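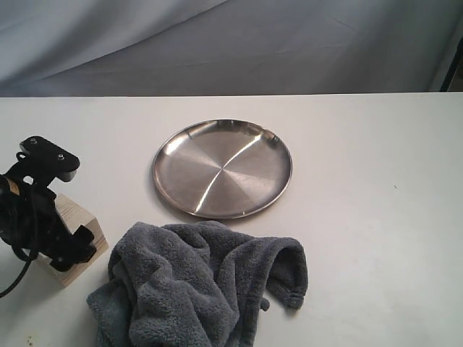 Shadow bias in Kestereo has been driving me up the wall since I moved to the new lighting path. Big flat things look fine. Anything thin with a lip either gets stripes all over it or loses its contact shadow and floats. The worst prop in my kitchen level is a round stainless steel plate on a white table, shallow, with a low rim that goes all the way round. With the bias low, the inside of the rim is covered in acne. With the bias high enough to clean that up, there's a bright gap between the plate and the tabletop. I have one directional light, four cascades and 2K shadow maps. What are people using for small props?
Posted by cadi_trevor, Friday

oei_h
What's your max shadow distance? If it's still on the default of 1,000 metres you are spreading the cascades over a huge area and the first one has hardly any texels for a kitchen.

cadi_trevor
It was on the default. Dropped it to 300 and the stripes are finer but still there. I can't go much lower because the kitchen has a window out to the street.

oei_h
Then change the split weighting as well. Push it toward logarithmic so the first cascade ends just past the far wall. The street can live with blurry shadows.

Seren P
I'd leave the cascades alone and switch to normal offset bias. Constant depth bias is the wrong tool for curved surfaces. Set constant to nearly zero, put normal offset at 2 texels, and check that the rim doesn't shrink out of its own shadow.

oei_h
Normal offset on thin geometry gives you light leaks. I tried it on the Olton project and every shelf bracket had a glowing line under it. We took it out again.

Seren P
Were the brackets single-sided? I've only seen leaks like that when the mesh has no thickness. Give the thing a proper underside and it goes away, or at least it did for me.

oei_h
Some were. Most weren't. I still wouldn't turn it on for a whole level to fix one prop.

niapowell
You can set it per material now, there's an override in the Rutusard shader pack. Also check your smoothing groups, Cadi. If the rim normals are averaged with the flat part, the offset pushes in the wrong direction and you'll be chasing it for hours.
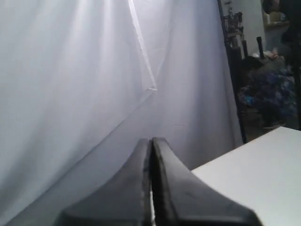 Does the per-material override still work if the prop is drawn instanced?

The override is read from the material, so every instance sharing that material gets the same value. If you want one plate to behave differently it needs its own material, and that costs you a draw call.

cadi_trevor
That's fine, they can all match. Normals were averaged, so I split them at the base of the rim and set the offset to 2 with the override. Acne is gone. There's still a very thin gap on the side away from the light — I can only see it zoomed right in.

Seren P
Contact shadows will cover that. Keep the ray length short.

oei_h
More cost for a plate. I'd ship it with the gap.

cadi_trevor
Contact shadows are already on for the cutlery, so I'll try it there first. There are 200 props left to go through and I'd like one setting for the lot. Will post values once I've done the glassware.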